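September 8, 2019

Spent most of the day on the folding policy and only the last hour on paperwork, so a better ratio than last week. The Kodikara training run finished overnight at 2000 episodes. Loss had been flat for the final quarter of it and I do not expect more episodes of the same kind to help. Fathima thinks the same. She wants harder starting states, and I want better labels on the ones we have.

The method, for my own reference when I come back to this in a month. The policy is split in two. The first stage picks a grasp point from the wrist view and lifts, and the second takes over once the item is judged to be spread and plans the fold. The hand-over between them is a single threshold on a flatness score. Dinesh set that threshold by eye in February and it has not been touched since, which bothers me more each time I read the logs.
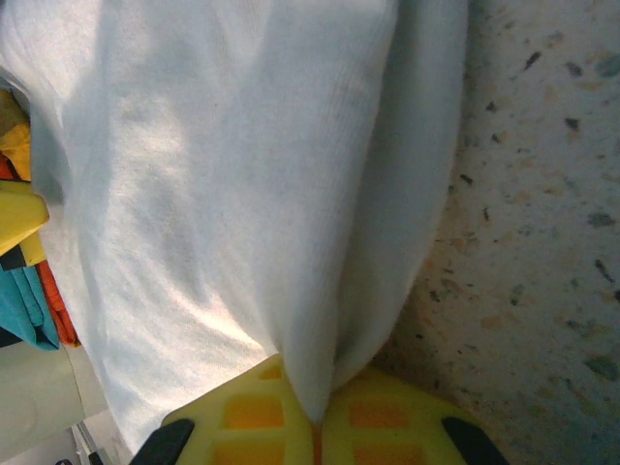 Why not train one policy end to end? With the data we have, a single network learns the lift well and then treats every fold as another lift, so the split is there to stop the two kinds of motion bleeding into each other.

I would like to revisit that at some point. The end-to-end version was tried on 400 episodes, far too few to settle anything, and the write-up on the Trekano page makes it sound more final than it was.

Rescored the old logs in the afternoon with three candidate thresholds. Episode 851 is the useful one. The score passes the threshold, drops under it two steps later and passes again, and the controller changes stage each time. The arms do nothing dangerous, but the motion is useless. A bit of hysteresis would cure it – one value to enter the fold stage and a lower one to leave it. Ten lines of code at most. I have put it on the Pliltanier branch and left the main one alone until Fathima has read it.
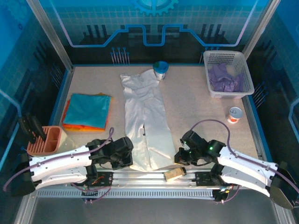 The flatness score itself is the weaker part. It is an average over the whole garment mask, so a large smooth region can outvote a small bad one. Shirts mostly get away with this because the creases are spread about. Trousers do not: with the legs lying fairly smooth towards the front and the waist end crumpled at the back, the mean can come out respectable while the half that matters for the first fold is a mess. I tried a version that splits the mask into bands along its length and takes the worst band. It ranks the garments in the order I would rank them by hand, at least on the 20 examples I checked.

Cost is small, around a millisecond per call. The narrow gap between the legs needs handling separately or the bands near it score too low. For now I fill it before scoring. Dinesh dislikes this, and proposed fitting a template instead. I said the Drendirov templates took ages to get right and cover four garments.

Still to do: merge the hysteresis change, rerun the comparison with the banded score, ask Dinesh where the February notes went.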